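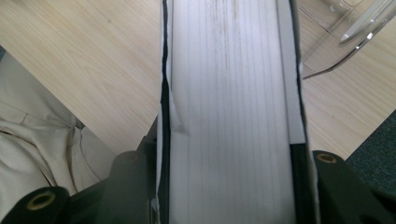 Workshop group starts second round of gripper building

PREltis, December – The members of the shared workshop in Preltis have begun the second round of their home automation project, called Lunitz. The aim is a hand-held gripper that a person can carry through normal tasks, so that a small robot arm can later learn from the recordings.

The first version was built last winter and was used to pick up cups, boxes and clothes pegs. Books were left for this round, and they are the hard part. A thick book is heavy, its cover bends, and the pages can slide against each other when the fingers press from both sides.

The new fingers are black and have brass-colored rings set into them. The group wanted a tool which can be repaired with parts from a normal hardware store, and which does not need a special machine to make. The total budget is 600 dollars, and 444 dollars of it is already spent, mostly on the motors for the arm.

Each member takes the gripper home for one evening and works at the kitchen table or the desk. The plan asks for 100 recordings with books and other paper objects before the spring. Until now the group has 20 that are good enough to keep. In many of the others the hand moved too fast, and these must be made again.

The arm itself is still at the workshop on Okabe Street. Its base is ready, but the wrist joint has too much play and will be changed. A first test with a soft-cover book is planned when the new joint arrives.

The drawings of the fingers will be put on the notice board at the workshop, together with the parts list. People who want to build their own gripper can come in the evening after 6 p.m. and use the tools without a fee. They should bring their own screws. The next report on Lunitz will appear in the Ploden newsletter.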